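工坊笔记 2019年9月11日
机械臂工位，第二阶段

先把今天最高兴的事写在前面：从上电到第一次完整跑完“靠近—合爪—抬起—放回”，整个流程没有碰一次急停！上个阶段我们光是让臂老老实实回到初始位姿就折腾了好几个晚上，今天一口气走下来，我在旁边差点鼓掌。

下面按做的顺序记，免得过两周自己都看不懂。

一、底座和夹具

臂还是装在光学面包板上，位置没动。上次怀疑的晃动，查下来是面包板本身在台架上有一点点游隙，臂加速时能摸到，眼睛看不出来。今天重新夹了一遍，夹子换了位置，离底座更近。夹完以后用手推臂的第二节，能感觉到整体硬了不少。快速摆动时末端的余振短了很多，录下来的关节力矩曲线也干净了，对比图存在共享盘Jarnham目录里，文件名带“夹后”。

一个教训：夹子拧紧以后要过一阵再复查。我第一次拧完马上开跑，跑了几个来回再去摸，有一个已经松了小半圈。以后开机清单里加一条，跑热了再拧一遍。

二、线缆

走线重新理过。原来电缆从侧面绕过去，第四关节转到极限附近时会被带住，臂倒是不报错，但外力估计值会往一边偏，抓东西的时候就很别扭，总觉得爪子在跟谁拔河。现在让线束顺着臂旁边垂下来，留足一个弯的余量，偏置明显小了。我把第四关节从一头慢慢转到另一头，来回做了3遍，没有再看到那个台阶。

扎带先别剪短，等下周换完末端法兰再收拾。

三、坐标标定

这一步花时间最长，也最有意思。木台面和面包板不是一个平面，之前偷懒，用同一个高度去算，结果靠近面包板的这头刚好，越往远处越悬空。今天老老实实在木台上重新取点，拟合了一个平面，脚本叫Polishchuk（沿用老名字，别改，好几个地方在引用）。

取点时用导引模式拖着臂走，手感真的很好，轻轻一带就过去了。采样一共1457帧，去掉静止前后那些抖动的，剩下的拟合残差在可以接受的范围里。远端那个角还是差一点，我怀疑木台面在那头略有翘，下次拿直尺量一下再说，别急着改参数。

四、抓取

先拿小锅和橡皮鸭子来试。选这两样是故意的：一个硬、反光、有卷边，一个软、颜色鲜、形状圆滚滚，正好一头一个极端。锅的难点在深度，不锈钢侧壁会把周围的颜色全映进来，点云上经常缺一块；鸭子的难点在力，夹轻了滑，夹重了头会歪。

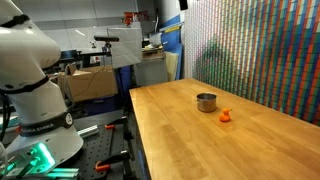 工位现状：木台上是小锅和橙色鸭子，左边是FRANKA EMIKA的臂。

锅的抓法最后改成从卷边下手，只认上沿那一圈，不管侧壁。效果立竿见影，点云缺多少都不怕了，只要边缘能拟合出圆，抓取点就稳。这个思路我自己很喜欢，简单得有点不好意思，之前居然一直在跟侧壁的反光较劲，还调了一整晚曝光。

鸭子那边，合爪力从低往高一档一档加，试到第5档正好，抬起来不滑，放下后形状也能弹回来。朝向对结果影响很大：从身体两侧夹最稳，从头尾方向夹，十次里总有那么一两次会转。朝向判断目前靠颜色分割加主轴，鸭子身体太圆，主轴经常跳，所以暂时在配置里写死了鸭嘴朝向，摆的时候注意方向。写死归写死，记得以后要拆掉。

连续跑的计划是单个物体100次，今天只给鸭子跑完了，锅跑到一半停下来改轨迹。失败的几次里，多数是放回时松爪太早，鸭子落下去滚了一下，位置就变了，下一次自然对不准。松爪延时加长以后再没出现过。总日志已经超过100兆，大家看之前先用Erico过滤一下，别直接拿编辑器打开，我的笔记本就是这么卡死的。

五、还没解决的

回初始位姿那一段轨迹太贴近台面，看着心惊。没碰到过，但抬高一点不费什么事，下次改。

换物体时要手动切配置，很烦。想做成启动时选一次，后面自动切。Comstead那版界面里好像已经有下拉框，可以直接抄过来，谁有空看一眼代码还能不能编译。

白天和晚上的颜色阈值不一样。今天用的是晚上那套，白天跑之前请重新取色，尤其旁边那面彩色马赛克墙，里面就有橙色的条，分割时一定要把墙裁到感兴趣区域以外。我今天被它骗了一次，臂很认真地朝着墙的方向规划了一条路径，幸好限位在前面挡着，规划直接被拒了。

六、下次要做

量木台面远端的翘曲。
锅的轨迹改完，从零重新跑满。
两样东西一起摆，先抓鸭子，再抓锅。最终想试的是把鸭子放进锅里！尺寸上放得下，关键看松爪高度，太高会弹出来，太低爪指要碰锅沿。可以先用仿真扫一遍高度，再上真机。
把导引模式取点的步骤写成一页，贴到工坊共用文档里，一月份那份已经过时了，里面的按键顺序不对。

参数文件今晚已经提交，改动说明写在提交记录里。用臂之前先拉最新版，旧版的平面高度不要再用了。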